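Obituary text: where does the family line go, and what does the paper charge for?

Posted by Kubiak

I'm writing the notice for my aunt, Lucyna Pawłowska, for the Rurnley paper. The form allows 659 characters before the extra rate starts, and my draft is at 3,440 with spaces. Do I cut the career section or the list of survivors? Also, does the ł in her surname cause trouble in print? The online preview shows a blank box.

Pronska

Cut the career section. Survivors are what people search for later. Standard order is full name, age, place of death, survivors, service, donations. Everything else can go in the long version on the funeral home's site, which usually has no limit. Put the web address on the last line of the print notice and check whether it counts toward the total - at some papers it does.

On the ł: a blank box means the preview font lacks the character. The print font may have it. Ask for a PDF proof.

Stirimico

just use a regular l, everyone will know who it is

Rurnley Reader

I would not swap the letter without asking the family. If the paper can't set it, run the notice as Pawlowska and keep the correct spelling in the online version.

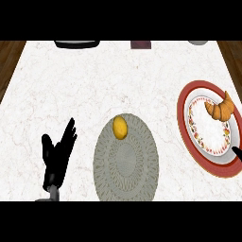 Proofing is the step most families skip. Print the draft at the column width the paper gives you, in 17 point or larger, and have a second person read every name aloud against a written list. Lay the pages out on a bare stretch of tabletop, plain or marble-patterned like this one, with the placemat left out of the way. Check married names and the service time twice. Corrections after the deadline are normally billed as a new notice. Mine cost 20 dollars for one wrong initial.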